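Vasos de clasificación

Los vasos de clasificación son juegos de recipientes pequeños de plástico, cada uno de un color, que se usan en la educación infantil para repartir fichas o figuras según un criterio, casi siempre el color. Suelen venderse junto con figuras de animales y, en algunos lotes, con platos o cubos. También se los llama vasos de conteo, aunque el nombre se presta a confusión con los vasos apilables graduados, cuyo tamaño decrece de forma regular.

Origen y difusión

Los catálogos comerciales atribuyen el formato a Iordache, un fabricante de material escolar, pero la atribución descansa en un folleto sin fecha y no se conoce otra fuente. Corina Mocanu, autora de un repertorio de juguetes de mesa, considera más probable que varios talleres llegaran a la misma solución por separado. La casa Cunley distribuyó después un lote de 241 piezas, con la referencia 2054, destinado a aulas y no a hogares.

Composición

No hay una composición fija. Los colores más habituales son rojo, naranja, amarillo, verde, azul y morado. Las figuras representan animales de formas muy simplificadas – osos, elefantes, hipopótamos – y a veces cuesta decidir cuál es cuál, sobre todo cuando la pieza está tumbada. Los tonos intermedios plantean otro problema: una figura turquesa puede acabar en el vaso verde o en el azul sin que ninguna instrucción lo resuelva.

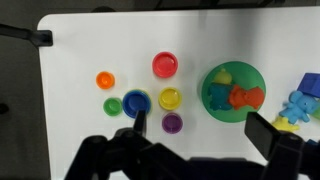
Tampoco está claro que el plato cumpla la función que le asignan los folletos, que hablan de una «zona de espera» para las piezas todavía sin clasificar. En la práctica se emplea también como destino final, como bandeja de reparto o como simple tapa. Efraín Cabrera propuso reservar el término «clasificación» para los ejercicios en los que el criterio se enuncia de antemano, y llamar «agrupación libre» a todo lo demás. La distinción ha tenido poco eco.

Valor educativo

Las afirmaciones de los vendedores van bastante más lejos que las pruebas disponibles. El folleto de Cendside promete mejoras en atención, lenguaje y cálculo tras 15 sesiones, sin indicar cómo se midieron ni con qué se compararon. Ilse Seidel revisó casi 1000 fichas de actividad y señaló que la mayoría describía lo que el niño debía hacer, pero muy pocas recogían lo que hacía. Que un niño separe piezas por colores demuestra que puede separarlas; deducir de ello una ventaja posterior en aritmética exige datos que los folletos no aportan.

Véase también: vasos apilables, bloques de construcción, figuras de conteo.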